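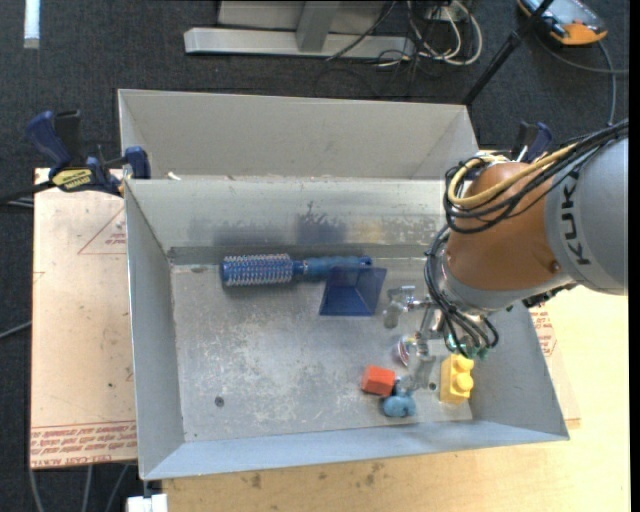 Will the returns scheme pay its way?

Stestden's shopkeepers have been told that a bottle deposit will clean up the high street by July. The owner of a corner shop on the Usmont road has heard promises like it before.

"They came in with a leaflet and a smile," she says. "I asked who pays for the floor space. They said it would be looked at."

The scheme, run by Trosari, adds a deposit to each drink and hands it back when the empty is returned. Shops that take part get a handling fee. She has done her own sums on the back of a delivery note and doesn't like them. In a trial week she took back 335 bottles and cans, stored in sacks beside the freezer.

"That's 335 times I stopped serving somebody. And the sacks leak."

Trosari says the trial brought in 2322 empties across the town. I put this to her and she shrugs. "Out of how many sold? They didn't tell me that. Did they tell you?"

They did not. I asked twice.

She isn't against recycling, she says, and she remembers taking lemonade bottles back as a girl. What bothers her is that a supermarket can give up a corner of its car park, while her shop has 3 aisles and one till. Collections were meant to come every morning. In her case the van missed two.

Has she signed up? "I've got 30 days to decide. Ask me when I've seen the fee in writing."

20/04/2023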